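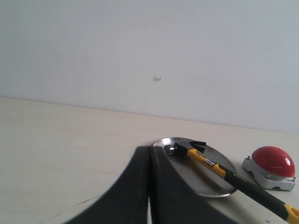
*A claw hammer on a metal plate, seen from the wrist camera.*

Rinik has begun comparing two-finger grippers on a hand tool most people keep in a kitchen drawer. The test runs through July at the company's bench in the Lamatex building and uses a claw hammer, a round metal plate and a red push button.

A hammer is awkward for a small gripper. Most of the weight sits at one end, and the handle can turn between the fingers if the grip is too low. Rinik is trying 2 sets of finger pads on the same arm, one soft and one hard, with 30 grasps planned for each pad at every handle position. Each grasp gets a pass only if the head stays level for seven seconds.

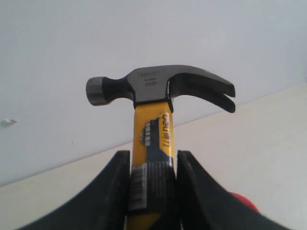 ## Wrist view and side view

The team is also checking how much the choice of camera matters. A wrist camera gives a close look at the tool, down to the stamping on the head, but the fingers hide part of the handle once they close in.

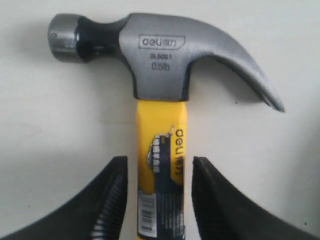
A second camera watches from the side and covers the arm and the table together. Operators will run the same grasps with each view alone and then with both — the controller settings stay fixed throughout. By the end of last month the log held 673 attempts, including practice runs that won't count toward the results.
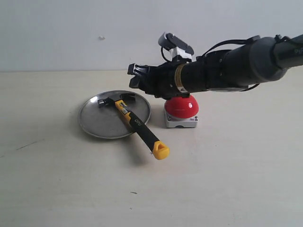
*Side view of the arm, with the gripper over the red button.*

Bauerfeind, a local tool rental shop, has asked for a copy of the results. Rinik plans to post the grasp log and the pad drawings on its website when the July runs are finished. A heavier hammer is next on the list.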